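How cardboard gets its strength

A sheet of paper bends if you blow on it. A cardboard box can hold a pile of books. Both are made from the same stuff: tiny plant fibres, mostly from trees.

The difference is shape. Most box cardboard has three layers. The two outer layers are flat and are called liners. The middle layer is wavy and is called the fluting. Each wave makes a small arch, and an arch is good at carrying a load.
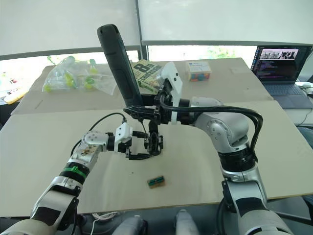
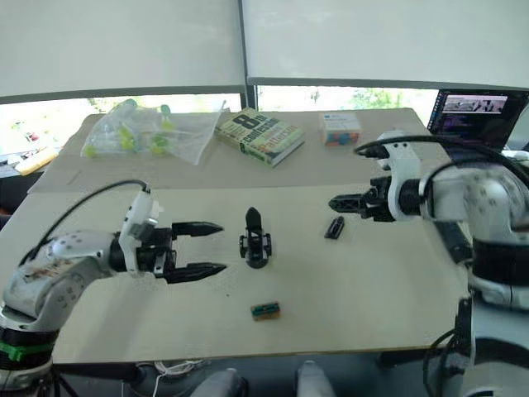
To make the waves, paper is warmed with steam so that it softens. It then passes between two rollers with ridges, a bit like the teeth of a gear. Glue made from starch is put on the tips of the waves and the liners are pressed on.

Cardboard is stronger in one direction than the other. Stand a piece up so the waves run from top to bottom, and it is hard to crush. Turn it on its side and it folds far more easily. Box makers usually place the waves upright in the walls.

Water is the main weakness. It loosens the fibres and softens the glue – a soggy box may collapse under its own contents.

Try it yourself: fold a strip of paper into 11 narrow pleats. Lay it across two cups and add coins one at a time. Then repeat with a flat strip of the same size and write down both results.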